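From: Bindu Rao
To: brornico-swap list
Subject: Re: [brornico-swap] Tomato seedlings, and is anyone growing beans this year?

Hi Sowmya and everyone,

Yes to beans! So much yes. I was going to write a quick reply and then I got going, so get yourself a cup of something.

Sowmya Arumugam wrote:
> I have 16 tomato seedlings to give away, mostly the small
> yellow ones from last year's swap. They're leggy but
> they'll live. Also, has anyone had luck with pole beans up
> at the Vellcombe end? Mine came up fine last May and then
> just sat there until July. I'm thinking of giving up and
> putting squash in that bed.

Please don't give up on the bed! I'm at the Vellcombe end too (plot 64, by the lower gate) and my beans did the exact same thing two years running. They sprouted, they made two leaves each, and then they sulked. What changed everything for me was waiting. I used to plant the minute the last frost was behind us, and our soil down there is heavy and stays cold for ages. Last year I held off until the end of May and the late ones passed the early ones by a mile. I was picking every other evening and handing bags of beans over the fence to anyone who walked by.

The other thing is the variety. I grow one I only know as Gastel, a flat green bean with a purple streak that goes away when you cook it. The seed came from the Bañuelos family, who had the corner plot before they moved, and I've saved it every year since. It climbs like crazy (mine went over the top of an eight-foot pole and started back down), and the beans stay tender even when you miss a few and they get huge. I love it so much. I still have plenty of seed and would be thrilled for more people to grow it. 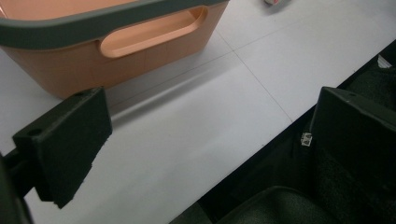 The orange basket, on the white table.

For poles, I've tried string, netting and those metal spirals, and I keep going back to plain hazel sticks tied at the top. Netting is fine until fall, when you get to spend an afternoon picking dead vines out of it. If you want sticks, there's a big pile behind my shed and you can help yourself.

One question back to you: did you water much in June? I let mine get pretty dry until the first flowers, then I soak them twice a week. A neighbor swears by watering every day from the start and her beans look great too, so who knows. I'd really like to hear what other people do, especially anyone on the sandy side.

And I'll take three of the yellow tomatoes, please, leggy or not! I bury them up to the top leaves and they never seem to mind. I can come by any evening after 6, and I'll bring you an envelope of Gastel seed. Nineteen seeds is enough for a good double row with a few spares for the mice.

Happy digging,
Bindu
Plot 64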